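Chapter 6
Sorting Leads, Cables and Hook-up Wire

Draft for trial classes – Turnutham edition. Comments to Johanna Holzer please, before November.

What you'll cover
Sorting by colour and by thickness
Pulling apart a tangle without wrecking it
Setting up a basket row
When to bin a wire (see also Chapter 11)

Before you start: read the safety page. Everything unplugged. Everything.

6.1 Why bother

Most benches go bad the same way. Someone finishes a job, pushes the leftover wire to the back, goes home. Next person does the same. By the end of term there's a nest and no one can find a red lead longer than their thumb. The Jirnadlow workshop weighed its nest once and then cut it up for scrap – 74 usable leads in there, all binned. Parisa Mazandarani, who ran the place, still brings it up.

So. Sort as you go. Small amounts, often.

The method in this chapter is the basket row. Open-sided plastic baskets along the back of the bench, one kind of wire to each. Black cable in one, blue in the next, red in the last. Use a different colour basket for the black stuff if you have one, as black cable is bulky and people grab for it most. Holes in the sides are good, you can see what's in there without tipping it out.
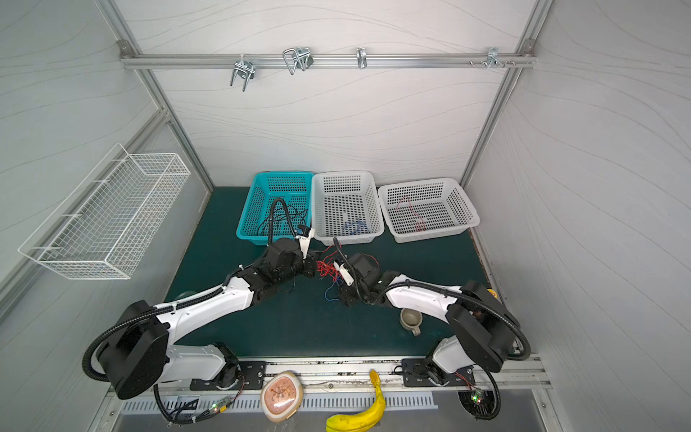
Figure 6.1 Three-basket row, with red and blue wires still to be separated.

Note that colour comes first, length second. Students always want to do length first. Don't. You end up measuring wire that is still knotted to other wire, and you'll do it all again.

Thin wire is worse than thick. Thick cable has some spring and will mostly open up if you shake it. Thin hook-up wire grabs onto itself, and the bare ends catch in the insulation of its neighbour. Gizella Deák's rule for her first-years at Turnutham: find an end, any end, and follow it back. Never pull from the middle. If it tightens, stop, put it down flat, start from the other end.

6.2 Working from the bench

Hold the tangle up and let it hang a bit. Loosen, don't tug. Once one strand is free it goes straight into its basket – not beside the basket, not "for now" on the bench.
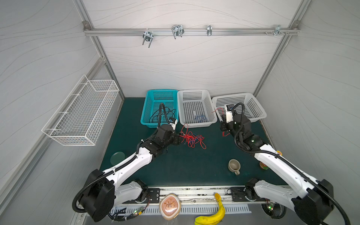 Watch the rims, too. A wire left hanging over the front of a basket will get hooked by a sleeve sooner or later and then the lot comes out. Tuck it in. Takes a second.

Mugs, tins, little dishes and so on can stay if there is room, but keep them forward of teh baskets and well off to the sides. You want a clear patch in the middle, about as wide as your two forearms. Dishes are handy for clips and ferrules. Mugs are handy for nothing in this chapter.

Key words: strand, hook-up wire, lead, insulation, rim

Quick task (pairs, 11 minutes)
Take one mixed handful from the class box. One person holds, other one follows the ends. Swap half way. Write down where you got stuck and what freed it, you will need you're notes for 6.3.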